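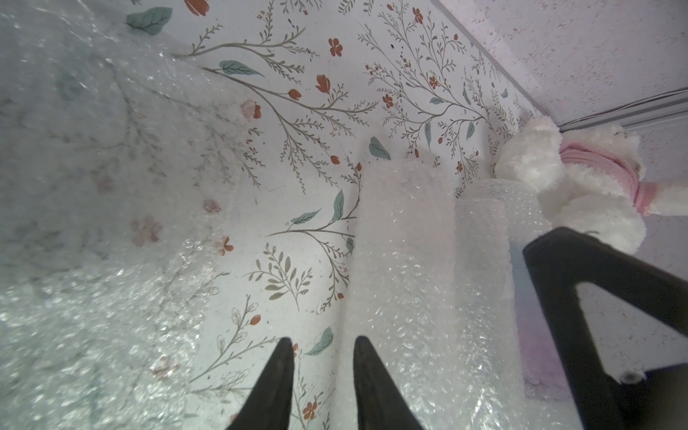 On Apr 15, 2018, Dulier wrote:
> I have 37 dinner plates and a box of glasses to send from
> Pemstead to Urnisberg in July. Wiegand quoted me 606 for the
> lot, door to door. Is that fair, or should I drive them over
> myself? It is 7 hours each way and I would need a night there.

We used Wiegand for our move two summers ago and paid a bit more than that for a smaller load, so I would take the quote. Ask them to put the insurance limit in writing. Ours was capped at 2,329 for the whole shipment, and the form was only sent after we asked for it a second time.

Stand the plates on edge in the box. Flat stacks crack from the bottom up. Bubble wrap goes around each plate with the bubbles facing in, and paper is fine for the glasses if you stuff the insides too. Small boxes only. Ours were too heavy to lift and one handle tore on the stairs.

If you do drive, the north road at Urnisberg gets closed in summer for resurfacing. Check before you leave.

Does anyone know if they still pick up on Saturdays?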